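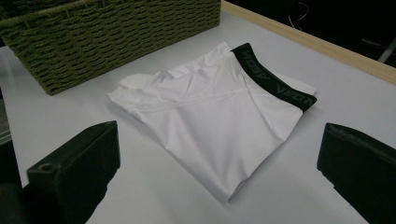

White on white, with one black waistband to hold on to.

I promised Greer MacBrayne I'd write up the laundry work for this newsletter, so here goes! If you've walked past our corner on a Wednesday and heard groaning, that was me and the segmentation code.

The trouble is white clothes on a white table. Our depth map goes mushy on thin, slightly shiny fabric, and the color model we used to lean on is no help at all when shirt and tabletop are nearly the same shade. For most of the winter Tunutness (our perception package, for the newer folks) would find the waistband, draw a lovely tight mask around it and call that the whole garment. The grasp planner then did as it was told and went for a skinny black stripe.

Jeanie Baxter's fix was to stop asking for one mask. The new branch finds the strong edges first, then grows outward using shading: creases, seams, the faint shadow where cloth meets table. It's slower, 80 milliseconds a pass on my machine, but the planner only needs a fresh mask before the fingers close, so I can live with that.

We relabeled 2083 frames for it, and yes, my wrist is fine, thanks for asking. Of those, 1559 went into training and the rest are held back, and please don't peek at them when you're tuning (you know who you are).

Two things still bug me. Printed lettering on elastic gets read as a fold line more often than I'd like, especially when the band turns a corner and the letters end up upside down. And anything ribbed, like a woven basket, throws off so many little edges that the grow step can wander into it. Jeanie has a texture filter half written for the basket problem. The lettering one is mine, and I'm open to ideas.

The branch is called ritalness-edges, and it needs the April build of Kettunen or the planner won't start.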